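Kesden opens grant round for small employers in Rindow district

KESDEN, April. The Kesden Office of Economic Development will begin taking applications on Monday for a grant program aimed at businesses with fewer than ten employees in the Rindow district.

The office counted 1,708 registered businesses in the city at its last survey. Of those, 387 are in Rindow, where most jobs are tied to two large employers, the Nägeli packaging plant and the regional hospital. The program is meant to help smaller firms in the district add staff or move into larger premises.
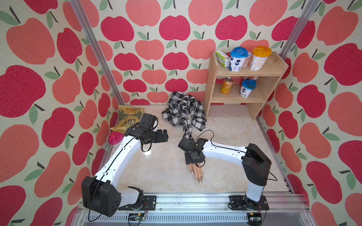 2 min read

Grants start at $1,000. The money can be used for rent deposits, equipment, wages for a first hire, or training. It can't be used to pay off existing debt or back taxes. Firms that received help in the previous round may apply again if they have filed their final report.

The previous round paid out 164 grants. Retail and food businesses received most of them, and the office is asking for more applications this time from repair shops, light manufacturing and business services.

Applicants need a current city license and must have been trading for at least six months. Home-based businesses are eligible. Forms are available online and at the Venar Business Center, where staff will be on hand to answer questions during normal opening hours. Decisions will be sent by email within five weeks of the closing date.

Media inquiries: Kesden Office of Economic Development, Press Desk, Venar Business Center, second floor.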